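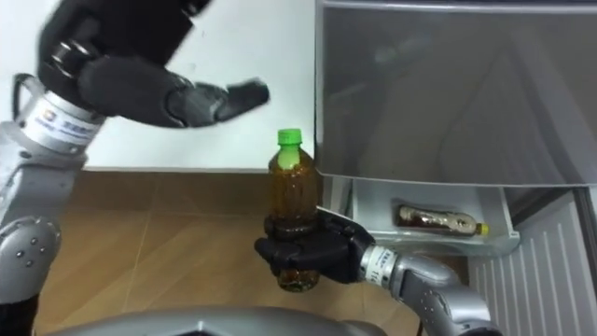 Bottle with the green cap, next to the open fridge drawer. Picture: Lakano

Lakano opens shared kitchen at Clarkport, cold drinks drawer and all

CLARKPORT, January - For immediate use

Lakano, the home storage and kitchen planning company, has opened its first shared kitchen at Clarkport. Doors opened 7 a.m. Kettle on by five past. The kitchen serves the 634 people who rent desks, benches and workshop units across the site, and it replaces the old snack counter by the loading doors, which closed before the holidays.

Light brown floor tile, plain white walls, a fridge with a reflective silver-gray door and a pull-out drawer underneath. No slogans on the walls. Tenants were asked last fall what they wanted and the answer came back the same from nearly every unit: somewhere to put a drink and find it again after lunch.

"We got pages of comments and most of them were about the fridge," said Selma Pavlović, who runs kitchen projects at Lakano. "Not the stove, not the chairs. The fridge. People lose their lunch in there, they lose their milk, it makes them mad. So we started with the fridge and did the rest of the room after."

The drawer plan

The Clarkport kitchen uses what Lakano calls the drawer plan, first tried at its Cluslow office and now being offered to other workplaces. It goes like this. Bottled drinks go low, in the drawer, where you can look down and see the lot. Food goes up top behind the door. Anything open gets a name and a day on it. Anything without a name is gone by closing time Friday's clear-out, or whichever day the site picks, the sites choose their own.

Bottles stand up if they fit and lie flat if they don't, cap toward the front. Caps on tight before it goes in, please. Tea, juice and water all share. Cans to the left. Milk does not go in the drawer, milk goes in the door, this was argued over at length in Cluslow and is now settled.

A drawer is quicker than a shelf, Lakano says. You pull, you see, you take, you push it shut. With a shelf there is always a row at the back that gets forgoten until something starts to smell.

Haris Golob, site manager at Clarkport, said the first week had gone well apart from the cups.

"The drinks side is fine, people got it right away. We ran out of cups on the first morning, that's on me, I ordered for one floor and there are two. More are here now. Somebody put a whole watermelon in the drawer and we had a talk about that."

What's in the kitchen

Fridge with lower drawer, as above. A stove top and two microwaves. A long counter with the sink at the window end. Dish racks, one for drying and one for stuff that's dry, with signs. Seating for 40, more if the stools come in from the hallway. Hooks for bags by the door so they stay off the floor. Recycling bins are beside the sink and take rinsed plastic bottles with the cap screwed back on.

Cabinets and counter were supplied and fitted by Georgiev, a family joinery firm which also did the Cluslow office. Fitting took nine working days, one more than planned, after a delivery of hinges went to the wrong building and had to be walked across the yard in the rain.

The kitchen cost roughly 3000 hours of staff and contractor time from first sketch to opening, including the tenant survey. Clarkport tenants pay nothing extra for it. Coffee and tea are free. Bottled drinks are sold on an honor system at the counter, price list taped up next to the card reader.

Kitchen hours

Open 7 a.m. to 9 p.m. The sink area closes for cleaning at 2 p.m. for half an hour, the fridge stays open. Evening users are asked to run the dishwasher if it's full and leave it alone if it isnt.

Tenants with food allergies can ask the front desk for a lidded box and a marked spot on the top shelf. There are plenty of boxes. Deliveries of groceries can be left at the desk but not overnight, and anything frozen has to be collected within the hour as there is no freezer space down there.

More sites

Lakano is in talks with three other workplaces about the drawer plan and expects to name the next one in spring. Smaller offices can get the layout sheet without the fitting work. It covers fridge layout, labels, a cleaning rota and a shopping list for the first month, and it fits on two sides of paper.

"You can do most of it with the fridge you've already got," said Pavlović. "Take everything out, wipe it down, put the drinks back low. Do it before lunch when there's less in there. Takes twenty minutes, maybe thirty if somebody's been keeping soup."

Tours of the Clarkport kitchen are open to office managers and anyone planning a shared kitchen. Groups of six or less, mornings are best, mid-day is busy and you won't get near the counter. Ask at the front desk or call ahead. Parking is in the lower lot, use the yard entrance and follow the signs for Unit 12.

About Lakano

Lakano plans and fits storage for kitchens, break rooms and pantries, at home and at work. The company started out with pantry shelving and moved into shared kitchens after moving its own staff into the Cluslow office, where one small fridge had to do for everybody.

About Clarkport

Clarkport is a workspace site with desks, benches and light workshop units, a loading yard and now a kitchen. Units from one desk up. A short waiting list for ground floor benches, upstairs desks available now.

Press contact

Selma Pavlović, Lakano, extension 2089. For site visits and photography at Clarkport ask for Haris Golob at the front desk, before noon if possible.

Ends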